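FOR IMMEDIATE RELEASE
5 May 2025

Nonier puts gripper fingers and wrist cameras to the test on the humble twist cap

We make gripper fingers for a living, so you'd think we would have sorted out jar lids years ago. We hadn't! Today I get to announce the Fluvine finger set, along with the results of the comparison that got it out the door, and I'm going to tell it my way because I was in the room for most of it.

Nonier is a small company. We design fingers, pads and mounts that fit onto arms other people build, and most of our customers run two arms over one table. What they kept asking us for (politely at first, then less politely) was a finger that could hold a round container upright while the other arm works on the top. Flat jaws are fine on boxes. A smooth metal cylinder is a different animal, and once the second arm starts turning something, the container wants to turn with it.

So last October we set up a bench and started comparing. We ran 4 finger shapes against each other, on the same arms and the same table, with the same silver canister. Each shape got 200 tries. I put a strip of red tape down the side of the canister so we could see the body slip when it was supposed to stay put, and that bit of tape ended up being the best instrument we had. If the stripe wanders, the grip is bad. You don't need a force sensor to tell you that - although we had one of those too.
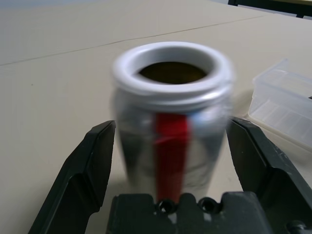
The open canister between the fingers, seen from the wrist camera. Photo: Nonier

The controller side was a contest of its own. We had our own basic controller, which closes to a set width and stops there, and we had the one from our partners at Jallomell, which closes until it feels a certain push and then keeps adjusting. I went in rooting for ours, I'll admit. It's simple, it's cheap and I know where all the knobs are. For picking up and carrying, the two came out about even and I was feeling pretty smug. Then we got to the twisting, and the Jallomell controller walked away with it. When the second arm leans on the cap, the holding arm needs to lean back a little, and a fixed width just can't do that.

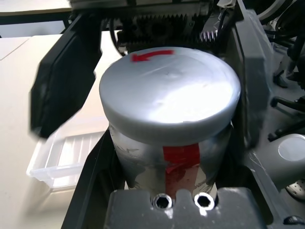
We also changed our minds on finger pads more than once. The softest pads we tried gripped beautifully and then wore out so fast that I was swapping them during lunch. The hard ones lasted forever and let the stripe drift. Fluvine ships with a middle-grade pad that you can change with one hex key, and we put 3 spare pairs in every box because I know how people are with spare parts. I'm the same way.

Cameras were the part I expected to be boring. Every arm on the bench carries its camera at the wrist, and we compared that view with one from up high looking down over the whole table. The high view is great for knowing where the arms are and hopeless for reading a small mark on a lid. The wrist view is the other way around, with the gripper taking up a good part of the picture. We tried three mounting angles before settling on a bracket that lets you see past your own fingers to the thing you're holding. That bracket is part of the Fluvine set, and it tilts without tools.

If you plan to run two arms close together, please read the page in the manual on cable routing. I wrote it, and it's longer than my boss wanted. Cables near a turning wrist need slack, and they need it on the correct side, and we snagged ours enough times to have strong feelings on the subject.

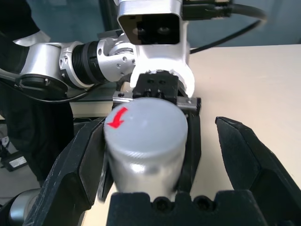 Ilze Kalniņš
Product Lead, Grippers, Nonier

Now for the numbers, which I know some of you scrolled down for. A run counted as good only if the cap was turned and the container stayed where it was held, with no drift in the tape stripe and no tipping. With the old flat fingers and our fixed-width controller, we had 70 good runs out of 200. I don't love printing that, but it's what a lot of shops are living with right now and it's what we shipped until this spring. The full table, with every finger shape and both controllers, is in the test report, and the report is free to anyone who asks for it. We left the ugly runs in.

Some of what we learned has nothing to do with hardware. Approach direction mattered more than I would have guessed. Coming in low and square to the container gave the holding arm a much better seat than coming in at a slant, whichever fingers were on. Lighting mattered too, and shiny metal under a bright lamp gave the wrist cameras fits until we turned the lamp down.

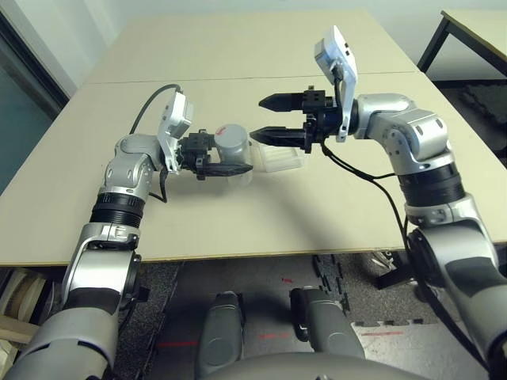

Fluvine is meant for two-arm benches first, and the layout we recommend is the one we used ourselves. Put the arms on either side, let them meet near the middle of the table, and leave yourself more bare tabletop than you think you need. We like one gripper holding the container upright while the other waits with its fingers open wide, pointed at it, and a shallow clear tray lying flat between the two so there's a place for small things. Single-arm users can fit the fingers as well, though you'll need your own clamp for the other half of the job.

The set includes two pairs of fingers, the pads and spares, two camera brackets, and a settings file for the Jallomell controller. It also runs on our fixed-width controller, and for plain pick and place that's still what I would buy. Orders open today through the Nonier website and our usual resellers. Schools and repair shops can ask for a loaner set, and we'd love to hear what you try to open with it - pickle jars very much included!

About Nonier
Nonier designs and builds fingers, pads and camera mounts for robot arms. The company works with controller maker Jallomell on settings and testing for two-arm benches.

Press contact
Nonier press desk. Test report, photos and loaner requests are available through the contact form on our website.

###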